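The Case for Fixing the Manual Before the Software

Jan 4, 2020

Every organization I have worked with keeps two versions of its procedures. One is the written version, stored in a binder or a shared folder. The other is what people do. The usual response to the gap is to buy a document management system. I think this is a mistake, and the last such purchase I was involved in shows why.

Wungate processes warranty returns for small manufacturers. Its procedure manual ran to 706 pages when I was asked to review it in May. Management had already chosen a product called Oltus to host it, on the theory that staff ignored the manual for lack of a decent search function. Search was poor, I agree. But the first procedure I tested, intake of a damaged unit, was spread over 3 sections that gave conflicting instructions on who signs the receipt. A faster search would have returned all of them faster.

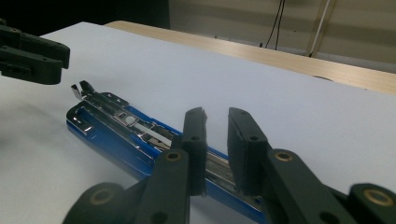 A procedure is a claim about how work gets done, and it should be tested like any other claim. The test is cheap. Hand the text to a competent person who has never done the job and watch where that person stops. Most manuals fail on small things. Take an ordinary stapler with a blue plastic base, opened so that the metal inside is exposed. Wungate's instruction for loading one read "open unit and replenish," with no mention of which part opens or which way the staples face. An experienced clerk does not need the sentence at all, and a new one gets nothing from it. It should be rewritten or deleted. The same applies to a large share of the instructions on accounts, shipping, and records retention, where the cost of a wrong guess is much higher.

Fergal Mulcahy, who managed the Oltus rollout, disagreed with me at the time and still does. His argument is that migration forces a review, since each page has to be opened and tagged. I accept that it forces someone to open the page. Tagging requires the reader to know what the page is about. It does not require the reader to know whether the page is correct, and the people hired for tagging are seldom the people who could tell.

Heffernan took the other route. Ciarán Hegarty spent 90 days there cutting the manual to 155 pages before any software was discussed. Each procedure was assigned to a named owner, and any procedure without an owner was withdrawn. Two of the withdrawn items had to be restored within the month. I consider that an acceptable error rate for a cut of that size. The result sits in a plain shared folder, and the staff at the Kullari branch print the parts they use.

Software has its place once the text is sound. Version control and access logs are useful, and in regulated work they may be mandatory. They should be paid for out of a second budget, after the first has been spent on an editor with the authority to delete.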